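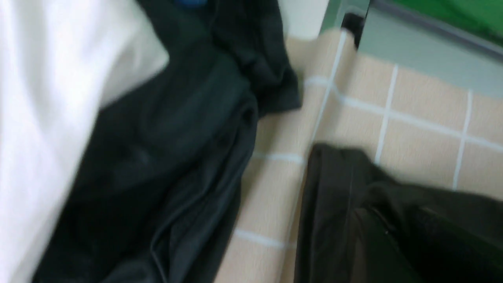 Flikeck, wet bench, March

Shrinkage and color loss on the dark knits, second pass. The first pass was spoiled by the water softener, which had run out of salt partway through and left the rinse hard. Refilled it, flushed the line, started over with fresh swatches cut from the same roll.

Setup as before: Mulora drum, 3 g/L of the plain detergent, no brightener, warm cycle, short spin. Swatches marked with thread at the corners and measured along the wale and across it before loading. White cotton strips stitched to one edge of each to pick up any bleed.

Wale direction shrank more than cross direction on every swatch, as expected for a single jersey. Most of it came in the first wash. After that the readings move less than I can repeat by hand with the steel rule, so I don't trust the small differences.

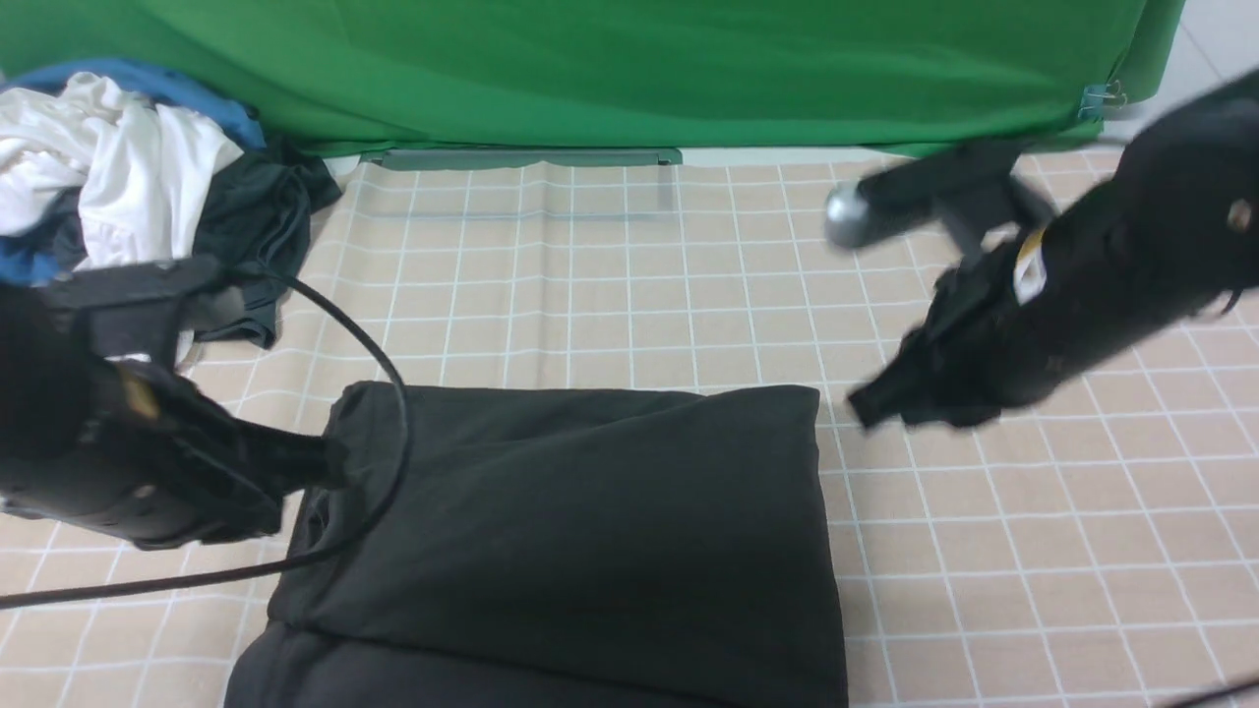

The strips from the sulfur-dyed lot came out gray at the stitch line and clean elsewhere. Reactive-dyed lot left no mark I could see under the Omoregie lamp. Need to check whether the stitch line is bleed or plain rubbing from the needle holes. Will glue one strip on next time and compare.

Drum counter read 1,000 at the end of the run. Door gasket is due at that count. Part is on the shelf behind the scale.

Dryer: set to 66 °C, exhaust probe agreed with the dial once the lint screen was cleaned. Before cleaning it read high and the cycle cut out early. Discard the first dryer load from the averages.
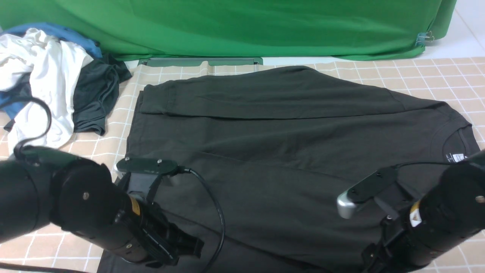 Dark tee laid flat, sleeve side turned in.

Open items:
Line-dry control set, same roll, 2 swatches per lot.
Ask Hutedero for the finishing sheet on the sulfur lot. The one in the folder is for a different weight.
Steel rule has a worn zero end. Measure from the first full mark until it is replaced.
Softener salt level to be written on the door at each start.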